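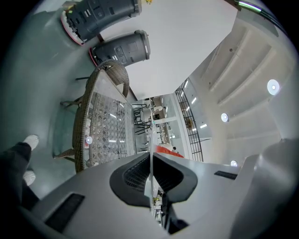 Wie erkennt man bei einer Robotervorführung am Tag der offenen Tür, ob die Maschine im eigenen Betrieb auch etwas taugt?

gefragt von packtisch_west am 3.5.21

Wir sind ein Versandbetrieb für Ersatzteile, vorwiegend Kleinteile in Beuteln und Schachteln, 237 verschiedene Artikel im laufenden Sortiment. Mein Chef hat eine Einladung von Tadum bekommen, die zeigen in Allton ihre Greifzelle Sarkix. Anmeldung nötig, kleine Gruppen, danach »Raum für Gespräche«. Er will hin und hat mich als denjenigen bestimmt, der die technischen Fragen stellt. Ich war vor ein paar Jahren schon einmal auf so einer Veranstaltung, damals ging es um Etikettierer, und ich bin mit einem Kugelschreiber und sehr wenig Wissen nach Hause gefahren. Worauf soll ich achten, was soll ich mitnehmen, was soll ich mir zeigen lassen?

greifzange82
Beste Antwort laut Fragesteller

Eigene Teile mitnehmen und sie vom Vorführpersonal in die laufende Anlage legen lassen, und zwar ohne Ankündigung, welche es sein werden. Dann die Zelle so lange laufen sehen, bis sie einmal von selbst stehen bleibt. Was in diesem Moment passiert, wer hingeht, was gedrückt wird und wie lange es dauert, sagt mehr als der Vortrag davor. Wenn eines von beidem verweigert wird, weißt du genug für einen ersten Besuch.

Ausführlicher, weil du nach dem Mitnehmen fragst:

Nimm von deinen Artikeln die hässlichen. Alle packen für so einen Termin instinktiv die schöne Schachtel ein, dabei greift die jede Anlage. Interessant sind der halb gefüllte Beutel, die glänzende Folie, das Teil mit Öl dran, die Schachtel mit der eingedrückten Ecke und zwei Beutel, die aneinander kleben. Klarsichtbeutel sind nach meiner Erfahrung der Punkt, an dem die Gespräche leiser werden.

Frag nach der Taktzeit und lass dir sagen, von wo bis wo gemessen wird. Ich habe bei einer anderen Firma einmal eine Zahl bekommen, die vom Zugreifen bis zum Loslassen galt. Das Suchen im Behälter davor war nicht drin und das Wegfahren danach auch nicht. In der Halle haben wir dann für einen kompletten Auftrag mit vier Positionen 82 Sekunden gestoppt. Unsere Aushilfe war schneller, und die hat nebenher telefoniert.

Frag, wer die Vorführung aufgebaut hat und wie lange das gedauert hat. Die Antwort »läuft seit heute früh« kann heißen, dass sie heute früh eingeschaltet wurde, oder dass seit zwei Wochen zwei Leute daran drehen. Beides ist keine Schande, aber für dein Angebot ist es ein großer Unterschied.

Schau auf die Leute neben der Maschine. Steht da einer mit einem Tablet in der Hand, der nie zum Publikum guckt? Dann stell dich neben den und frag freundlich, was er gerade macht. Die Techniker sind meistens ehrlicher als der Vertrieb, und oft sind sie froh, wenn jemand nach dem Behälterrand fragt und nicht nach der Zukunft der Arbeit.

Und bitte die Kosten nach dem Kauf. Wartungsvertrag, Ersatzfinger, Softwarepflege, Anlernen neuer Artikel. Bei 237 Artikeln ist der letzte Posten derjenige, der dir wehtut. Lass dir zeigen, wie ein neuer Artikel angelegt wird, von vorne, mit deinem Beutel. Wenn es dann heißt, das mache man später im Projekt gemeinsam, dann schreib dir das genau so auf.

Kommentare dazu

packtisch_west: Danke, das ist mehr, als ich erwartet hatte. Was mache ich, wenn sie sagen, eigene Teile gingen aus Sicherheitsgründen nicht?

greifzange82: Dann fragst du, ob sie die Teile behalten und dir ein ungeschnittenes Video schicken. Ungeschnitten dazusagen. Ein Video mit Musik drunter kannst du gleich löschen.

halle_sued: Bei uns ging es auch »aus Sicherheitsgründen« nicht, nach der Kaffeepause ging es dann doch. Man muss einmal öfter fragen, als es höflich ist.

blechundbohne

Ich würde gar nicht hinfahren. Das ist Verkauf mit Schnittchen. Wenn die etwas wollen, sollen sie zu euch kommen und das Ding vier Wochen hinstellen. Hat bei uns mit dem Palettenwickler auch geklappt.

Kommentare dazu

greifzange82: Ein Palettenwickler wird abgeladen und eingesteckt. Eine Zelle mit Kamera, Schutzzaun und Anbindung an die Lagerverwaltung stellt euch keiner zur Probe hin, jedenfalls nicht umsonst.

blechundbohne: Dann ist sie eben nicht fertig.

anfahrt_lohnt_nicht

Ich war bei einer solchen Runde, im Dezember, allerdings bei Partanen und mit einem älteren Stand der Sarkix. Partanen hat die Zellen damals für Tadum eingebaut, ob das heute noch so ist, weiß ich nicht. 171 Kilometer hin, dasselbe zurück, und ich bin mit gemischten Gefühlen wiedergekommen. Ich schreibe einfach auf, wie es lief, dann kannst du dir selbst ausrechnen, was davon bei euch zu erwarten ist.

Erst kam ein Vortrag. Darin stand eine Folie mit »bis zu 100 % Greiferfolg«. Ich habe gefragt, was »bis zu« bedeutet. Es bedeutet, dass es eine Artikelgruppe gab, bei der im Versuch nichts heruntergefallen ist. Welche Gruppe das war, stand nicht auf der Folie. Auf Nachfrage: Quader aus Karton, alle gleich groß, alle trocken und neu. Wer das bei sich so im Regal hat, braucht vermutlich keinen Roboter mit Kamera, dem reicht eine Rutsche.

Danach die Vorführung. Die Zelle lief ordentlich, das will ich nicht kleinreden. Sie hat aus einem Behälter gegriffen und in einen anderen abgelegt, leise und ziemlich flüssig. Was mich gestört hat: Sobald der Behälter halb leer war, wurde er getauscht. Die letzten Teile in den Ecken haben wir nie gesehen. Bei uns in der Halle ist die Ecke der Normalfall, weil wir kleine Stückzahlen je Fach haben. Ich habe darum gebeten, den Behälter einmal leer laufen zu lassen. Das wurde dann auch gemacht, und die Anlage hat am letzten Teil mehrfach vorbeigegriffen, bis jemand es mit der Hand in die Mitte geschoben hat. Der Techniker hat dabei ganz offen gesagt, dass sie für flache Teile am Rand noch keine gute Lösung haben. Diesen Satz fand ich den wertvollsten des ganzen Tages, in den Unterlagen fehlt er natürlich.

Was ich beim nächsten Mal anders machen würde:

Früh kommen und spät gehen. Beim Aufbau und beim Abbau sieht man mehr als dazwischen. Morgens haben sie die Leuchten über dem Behälter verstellt und eine Jalousie heruntergelassen. Ich habe erst auf der Heimfahrt kapiert, dass das für uns wichtig ist, denn unser Packbereich liegt unter Oberlichtern und am Nachmittag steht dort die Sonne drauf.

Einen Zettel führen. Ich habe mir nur gemerkt, dass »ab und zu« jemand eingegriffen hat, und als mein Geschäftsführer wissen wollte, wie oft, stand ich dumm da. Mach Striche für jeden Eingriff, auch für die kleinen, bei denen jemand im Vorbeigehen den Behälter zurechtrückt.

Mit anderen Besuchern reden. In der Pause standen zwei Leute aus einem Betrieb, der schon eine Zelle hatte. Die waren nicht unzufrieden, aber sie haben für die Nachtschicht weiterhin jemanden da, der Störungen quittiert. Die Rechnung im Vortrag war ohne diese Person gemacht.

Auf keinen Fall etwas unterschreiben. Es gab einen Messepreis, obwohl es keine Messe war, gültig bis Monatsende. Als wir im neuen Monat angerufen haben, galt er immer noch.

Ob ich wieder hinfahren würde? Zu Tadum in Allton vielleicht schon, weil man dort an die Leute kommt, die das Gerät gebaut haben — bei Partanen war das immer nur über eine Ecke möglich. Gekauft haben wir nicht. Bei uns hätte sich die Zelle nur gerechnet, wenn sie zwei volle Schichten ohne Aufsicht läuft, und das hat uns auch auf dreimaliges Fragen niemand schriftlich geben wollen.

Kommentare dazu

packtisch_west: Oberlichter haben wir auch. Kann man so etwas vor Ort überhaupt prüfen?

anfahrt_lohnt_nicht: Frag, ob sie das Licht über der Zelle ausmachen und die Jalousie hochziehen. Dauert eine Minute. Wenn dann lange über Belichtungseinstellungen geredet wird, hast du deine Antwort.

halle_sued: Zur Jalousie kann ich ergänzen, dass unsere Anlage (anderer Hersteller) jetzt unter einem Dach aus Wellpappe steht. Selbst gebaut. Funktioniert seitdem, sieht furchtbar aus, und bei Besuch wird es abgenommen.

blechundbohne: Sag ich doch, nicht hinfahren.

packtisch_west: Wir fahren trotzdem. Ich packe die Dichtungen im Klarsichtbeutel ein, die kleinen Federn und die Schachteln aus der Retoure. Nach dem Termin trage ich hier nach, was davon gegriffen wurde.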